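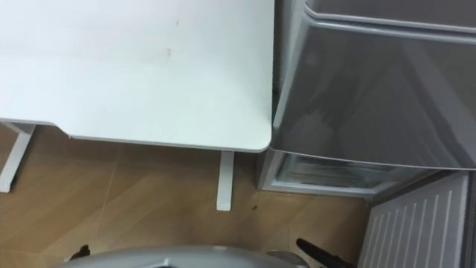
How long should you leave a loaf before cutting it?

Leave it until the bottom crust no longer feels warm against the back of your hand, which for an ordinary tin loaf means a couple of hours, and for a big rye means tomorrow.

I put that question first because it is the one I am asked most often, usually by somebody who already has the bread knife in their hand and would like me to say ten minutes. I do understand. I have stood over a rack with the butter softening beside me and talked myself into it more times than I should admit in print, and I have eaten the gummy slice that follows and told everyone it was lovely.

It was Paloma Mbeki who cured me of it, or very nearly. Paloma has baked in Diststead for most of her working life, in a narrow shop at the bottom of the hill with a blue door that sticks in February, and she has a way of not answering a question until she has finished what she is doing. I went to spend a night with her at the end of the winter, meaning to write a short piece about the price of flour. I came away with floury shoes, half a notebook on the subject of waiting, and hardly a word about prices at all (my editor has been very good about it).

We started in the evening, with the leaven. I had imagined something more dramatic. Paloma keeps hers in a lidded crock on the shelf by the back stairs, where the air is neither one thing nor the other, and she feeds it with the same lack of ceremony with which you might put the cat's dinner down. A spoonful of the old, some flour, some water from the jug, a stir with the handle of a wooden spoon, lid on. She doesn't weigh any of it. She told me she had weighed everything for years, and had a book with all the numbers in it, and one winter the book fell behind the oven and she found she could manage without.

I asked what she looked for. She took the lid off again and tipped the crock towards me. "It should smell like an apple you've forgotten in a coat pocket," she said. "If it smells like paint, it's hungry. Feed it and go to bed."

So we went to bed, or Paloma did, and I lay on the settee upstairs listening to the boiler.

If you have only ever made bread at the weekend, from a recipe that promises you a loaf by teatime, the overnight dough will feel like a great nuisance at first. I found it so. You have to think about tomorrow's toast while you're still washing up tonight's supper, and if you forget, there is no hurrying it along. But the work itself is almost nothing. Flour, water, salt and a good spoonful of lively leaven, mixed until there are no dry patches, covered with a plate and left in the coolest corner of the kitchen. In the morning it has done the kneading for you. I don't know a kinder arrangement for a person with a job and a bad wrist.

The flour matters, though perhaps less than the people who sell it would like you to think. Paloma uses three. There is a strong white for the tins, a stoneground wholemeal that comes in from Flatmont and has flecks in it as big as oatmeal, and a dark rye that she buys in smaller sacks so that it doesn't sit about. At home I would say buy the white wherever you buy your groceries, and spend the extra on the wholemeal, where you really can taste the difference. Keep it somewhere cool with the bag rolled down and pegged. Wholemeal goes stale in the cupboard long before most of us notice, and a great deal of brown bread gets blamed for being bitter when the poor thing was only made with last summer's flour.

I was woken in the dark by the sound of trays. Downstairs the oven was already hot, and Paloma had the radio on low and her sleeves pushed up past the elbow. On an ordinary morning she makes 200 loaves, and more before a holiday. I was given the job of oiling tins, and then, when I had shown I could be trusted with that, the job of putting dough into them.

There is a knack to shaping that I have never managed to learn from a page, and I am not going to pretend I can put it on one now. What I can tell you is what she said as she watched me. She said I was patting it. She said dough can tell when you're nervous, like a horse. Then she put her hands round mine and drew the lump towards us both across the bench, so that it dragged a little underneath and pulled itself tight on top, and I felt the skin of it go smooth and taut, and I said "oh!" out loud like a child. I have tried it at home every week since. One time in three I get it.

At five the first batch went in. After that the morning moved quickly, and I stopped taking notes and simply carried things. By the time it was light outside there was bread on every rack, and the shop had filled with that crackling noise a crust makes as it cools, a bit like somebody walking over frost a long way off. Paloma calls it the gossip. She likes new staff to stand still and listen to it once before they are shown the till.

Which brings me back to the knife.

A loaf just out of the oven is still cooking. The inside is full of steam, and the crumb, which looks to us like a finished thing, is closer to a very thick porridge that has not yet made up its mind. As it cools the steam works its way out through the crust and the starch firms up, and the flavour, which is strangely flat in hot bread once you get past the pleasure of the heat, begins to come forward. Cut it early and the steam rushes out all at once, the slice squashes under the blade, and what is left dries hard by evening. Rolls are another matter, and can be torn open after 30 minutes with my blessing. Flatbreads you may eat standing at the stove.

Rye is the great test of character. Paloma wraps hers in a cloth as soon as it is cool and doesn't sell it until the following day, and there is a card on the shelf saying so, because otherwise people ask. One of her regulars, a gentleman who grew up near Seltura and is particular about such things, won't touch it until the third day. He says it tastes of nothing before then but good intentions. I bought one on my way out and made myself leave it in its cloth on the sideboard, and on the third morning I had it with cold butter and a little salt, cut as thin as I could get it, and I am sorry to say that he was right and I have been eating rye wrongly all my life.

As for keeping bread, my grandmother had an enamel bin with a dented lid, and I have never found anything better. A cloth bag is good, a paper one will do for a day, and a loaf with a proper crust can be stood cut side down on the board and left alone. Please don't put it in the fridge, where it goes stale faster than it would on the table. If you live by yourself, or with people who claim not to eat bread and then eat the end off every loaf, slice half of it once it is properly cold and put it in the freezer. It toasts straight from there.

And when it does go hard, there is still a good deal of eating in it. I had a week in Urquijo some years ago, in a house with a tiny kitchen and a landlady who threw nothing away, and every evening she made a soup that was hardly more than garlic, stale bread, oil and water, with an egg slipped in at the end to poach. I make it when I'm tired. Fry four or five sliced cloves very gently, add a heap of torn old bread and let it drink up the oil, then a spoonful of paprika and enough hot water or stock to cover. Leave it at a mutter until the bread has slumped. Salt it well. The egg goes in last, with the lid on, while you look for a clean spoon.

Paloma, I should say, doesn't care for bread soup. She has toast when she gets in, made from whichever loaf came out a bad shape, and then she sleeps until the middle of the afternoon. When I rang to check a few things for this article she had just got up, and I could hear her filling the kettle. I asked if there was anything she would like me to add. She thought about it for so long that I wondered if we had been cut off, and then she asked me to tell people to get their knives sharpened.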